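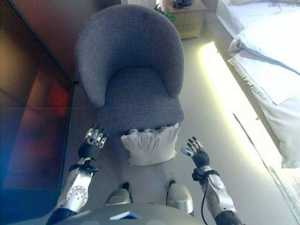

*Gray tub chair, white cushion with a fringed or frayed edge*

# Hedatine Reading Lamp

I started selling lamps because I couldn't find one I liked to read by. Everything was either a spotlight that made my eyes ache by page ten or a pretty shade that lit up the ceiling and left my book in the dark! So I got talking with Trinh Đoàn, who had been making shades for years, and we came up with the Hedatine.

It's a floor lamp with a swing arm and a linen shade that points down at your page. The arm locks with a little brass knob on the left (left-handed readers, write to me – I can swap it over before I ship). I keep mine next to the armchair and push it back against the wall with my foot when people come over.

The light is warm and a bit golden. I tried a cooler bulb for most of July and went back, but if you do fine sewing you may well want the cooler one, so there's a choice in the menu when you order.
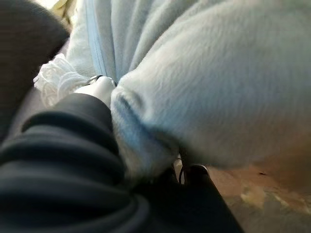
The cord is cloth covered and 13 feet long, which sounds silly until you live in an old house with one outlet per room. There's a foot switch on it and a second switch up by the shade. Both work on their own, so if the lamp won't come on, check the other switch first (I still get caught by this one).

## What's in the box

- Base and pole, in two pieces
- Swing arm
- Linen shade in oat, rust or navy
- One warm or cool bulb
- Hex key

Putting it together takes me the length of a cup of tea. Don't tighten the arm all the way until the shade is on – it sits crooked otherwise and you'll have to start over.

## Shades and spares

Spare shades are item 1174 and the longer arm is item 2481. The old Netach shades from before we changed the ring won't fit this one, sorry! Asabe Obi does my repairs and can put a new ring on a Netach shade if yours is still in good shape. Just pop a note in with it saying which color lamp you have.

Dust the shade with a dry paintbrush. Please no wet cloths on the linen, it leaves a tide mark and I haven't found a way to get one out yet.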